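Notebook, bench area, 5 Feb 2019

Bins again. Zarmeena wants the desk bins sorted before the Sekum people come in March, so I have been going through them on the big wooden table. 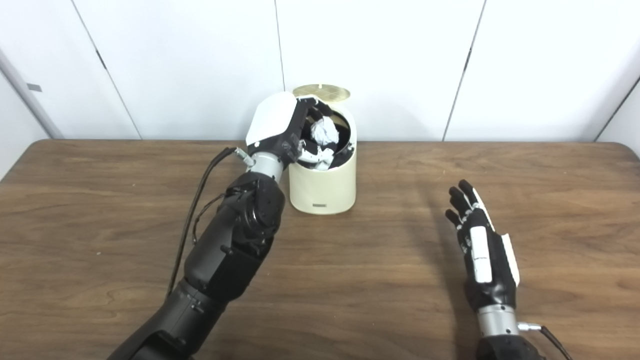
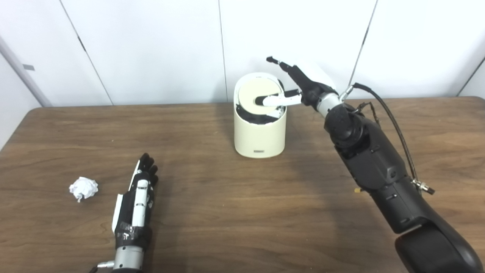
Cream bin, flip lid, black liner

Liners first. The Rostosine roll is too long for this size and bunches at the bottom, so you lose a good bit of room. Folding the top over the rim by 5 cm helps. Saqib says the Wanigasekara ones fit better but they tear when you pull them out full. Leave both rolls under the sink for now and write on the box which one you used.

Paper only in these, please. I found two tea bags and a battery in the one by the printer. Batteries go in the tub by the door, as before.

Cost so far is £682 for the whole floor, which includes the eight big ones for the corridor. Zateron have not sent the invoice for those — chase.

To do: wipe the lids with a damp cloth, no spray. Check the hinge on the one from Saqib's desk, it was stiff last week. Ask Zarmeena if she wants one in the meeting room or if the old wire basket can stay.

Empty on the way out if more than half full.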